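The Power Strip

The job was plugs. Before plugs it had been lids, and before lids it had been folding washcloths, which took most of May and was never finished to anyone's satisfaction.

I worked the late shift at Pekow, on the second floor, at table 12. You came in, hung up your coat, washed your hands, and signed the sheet. Then you picked up the grippers and did the task. You did it with your own arms, the grippers took down how you did it, and later a machine somewhere was supposed to do it the same way. The quota was 400 good ones a week. A good one was a full try from start to finish with no drop and no talking. A drop was still a try, but it went in another folder and did not count toward the quota.

My mother asked what I did and I told her I was teaching. She said teaching who. I said I didn't know, they had never sent me a picture.

The instructions for plugs were one page long. Put the strip flat on the paper. Start with both hands open. Hold the strip still with the left. Bring the plug with the right. Push until it seats. Let go, back off, wait two seconds. At the bottom someone had written in pen, "Do not hurry the last inch." I thought the note was silly the first night. By the second night I was saying it under my breath.

The last inch was the whole trouble. With my fingers I can plug in a lamp in the dark, behind a couch, thinking about something else. With the grippers I had to look. I would bring the plug down square over the socket and it would sit there on top and not go in. Then I would lean on it a little, and wiggle, and lean again, and it would either go or jump sideways across the paper.
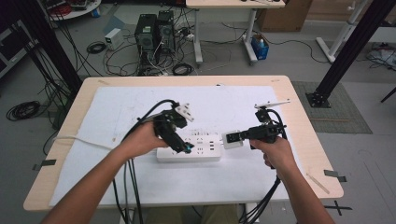 The strip on its paper, with both grippers in hand.

My father was an electrician. He worked thirty years for a firm called Oláh that wired schools and bakeries, and he had a way of putting in a plug that I had forgotten until I was at that table. He set one edge down first, tipped, and rolled the rest of it in. He did it with every plug in our house, even the toaster. He never explained it and I never asked.

On the third night I was on try 269 and it was nearly eleven. I had dropped the last four. My shoulders hurt from the weight and the cables kept tugging at my right wrist. I put one edge down first, tipped, and rolled it. It went in.

I backed off and waited two seconds.

I did it again and it went in again. I did 30 of them without a drop. I stopped for water, came back, and did some more. The woman at the next table, who was still on lids, looked over once and went back to her lids.

The shift lead came by at the end and went through my tries on her screen. She ran one back and watched my hand twice.

"You're tipping it," she said.

"Yes."

"The page says square."

"The page says to push until it seats. It doesn't say square."

She read the page. She took her time over it. Then she asked me where I got it, the tipping, and I said it was just how you did it. She marked the tries good and moved on to the next table.

The plugs went to Endo, the customer, in the usual way, on a drive in a padded envelope. After that we got drawers, and after drawers we got something with zippers that half the floor refused to do. I stopped thinking about plugs.

In the fall there was an open house across the river in Idska, where Endo had its building, and a few of us from the late shift were put on the list. We had coffee in paper cups and stood behind a yellow line. They had two arms mounted on a bench, gray ones, longer than I expected. A young man pressed a key and stepped back.

The left arm came down and held the strip. The right arm picked up a plug, carried it over, and stopped above the socket. It set one edge down first. It tipped, and rolled the rest of it in. Then it let go, backed off, and waited two seconds.

People clapped. The young man said it had taken a lot of data to get there and thanked everyone for coming. He asked if there were any questions, and somebody wanted to know how much it could lift.

I asked if he could run it again. He said sure, and pressed the key.

I called my mother from the bus. She asked how the party was, and I told her the coffee was fine and that I had seen Dad's hands. She was quiet and then she asked which bus I was on, and if I had eaten.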